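I spent the evening on the alignment step in Kullel, our tool for merging the head stream with the two gripper streams. The old version matched frames by arrival time, and the offset drifted by up to 80 ms over a long take. Cloth is unforgiving there – a corner moves a long way in that time.

The new version fits one clock offset and one drift term per device, then resamples everything to the head clock. Median error is now 3 ms. Xuelian Zheng wants the drift term dropped for short takes. I left it in behind a flag.

Still open: take 739 loads with left and right swapped. The device map in Erkari is the first thing I'll check. 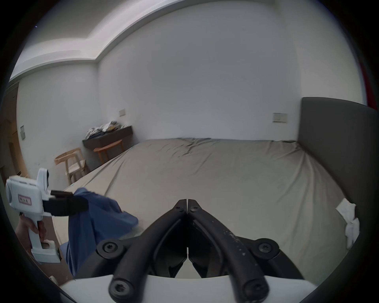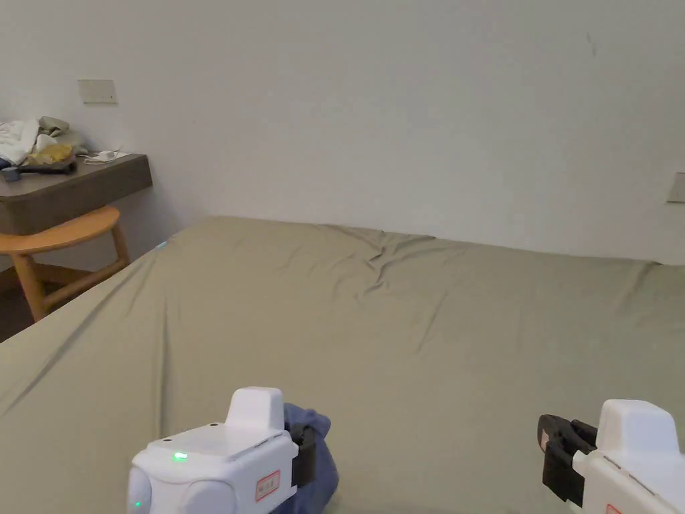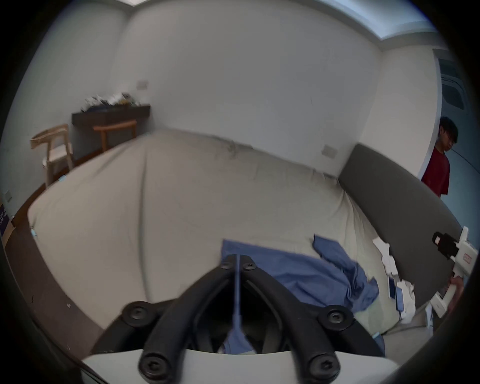

*Blue cloth on the bed. First and third are gripper views, second is the head view.*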